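Can a machine do my kitchen chores yet? Questions we get most often
5 min read

Can I buy a robot that tidies the kitchen?
Not one that we would recommend. At Duvdale we repair and test household machines, and we are asked this almost every month. There are arms which can do one or two jobs after long preparation. A complete kitchen is still too much.

Why do you test in simulation first?
A simulated kitchen costs nothing when something falls. Our practice kitchen is called Trunik, and in it an arm can repeat the same job 200 times before lunch.

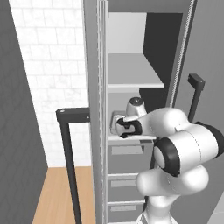
Putting things away is harder than picking them up, and customers are often surprised by this. To pick up a cup, the arm needs only a free path to the cup. In a cabinet it must also mind what is over it and what is under it. With the gripper between two shelves, the wrist is already inside the compartment too, and the open door takes away much of the space at the side. A person bends the elbow without thinking. The arm has to plan it.

How often does it succeed?
In our January round the arm opened a cabinet door in 82 of 100 tries. For putting an object on the shelf and closing the door after, the number was 38. We count a try as failed also when the object is on the shelf but has fallen over.

What about doors? They look easy.
A door moves on a circle and the hand must follow the same circle. If the hand pulls straight, it slips from the handle or the whole arm stops for safety. Long bar handles help, as there is more than one good place to hold. Small round knobs are bad — we have stopped testing them for now.

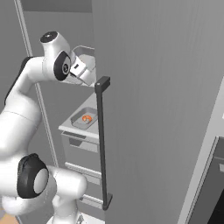
Vrabec wrote to us that the door is the wrong thing to measure, and that a family would forgive a slow door but would never forgive a broken plate. We agree in part. The next round will include plates.

Will it be cheaper than a cleaner?
Not in the near future. Please also count the hours of the person who must stand near and watch it.

Comments (3)

Skesport
My mother has weak hands and for her only the fridge door would be enough. Please test this one more.

Vrabec
Thank you for adding my point. I still wait for the plates.

Unsigned
38 is better than my sons.

Shares: 38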